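Feldale Makers' Association
Minutes of the May meeting, including the report on the visit to Brandix

The meeting opened at 7:10 p.m., the clock in the hall being ten minutes slow and everyone having trusted it. Minutes of the April meeting were approved with one correction: "lathe," not "late."

1. Visit to the Brandix open day

Members who went along reported back. The bus left on time, which the chair asked to have recorded. Brandix had 186 visitors through the door and parking for 55 cars, and our party met most of the difference walking up from the road.

The tour began with a talk on the Valtevlow project, which is meant to teach robots to handle dishes and other household things. The talk had a great many slides. Members then moved to the demonstration area, where staff were working at a table with a gripper in each hand, doing slowly and on purpose what most of us do at home while thinking about something else.
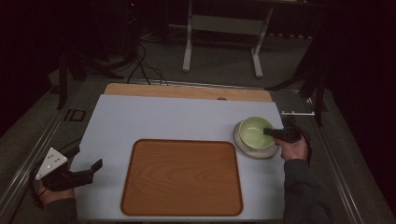 Demonstration table at Brandix: tray, bowl and saucer, with the two hand-held grippers.

The guide said the project hopes to record 2,000 table-setting runs by hand before a robot is trusted with one. A member asked whether the robot would also be taught to put things away. The guide said this was a later phase. Several members said it was a later phase in their homes too.

Four members had a turn with the grippers. Opinion was that they are harder to use than they look, and that the bowl is the difficult part. One member felt the saucer had been underestimated. Discussion of the saucer was cut short by the chair.

Coffee was good. The cookies ran out before the second group got back from the tour, and the second group wishes this noted.

2. Return invitation

Agreed to invite Brandix to our own open evening. The secretary will write. It was felt the letter should not mention the cookies.

3. Bus costs

Nartey Coaches has sent its invoice, which matches the quote. No discussion.

4. Any other business

The hall clock. Deferred to the next meeting, as it was at the last one.

The meeting closed at 8:25 p.m., or 8:15 by the clock.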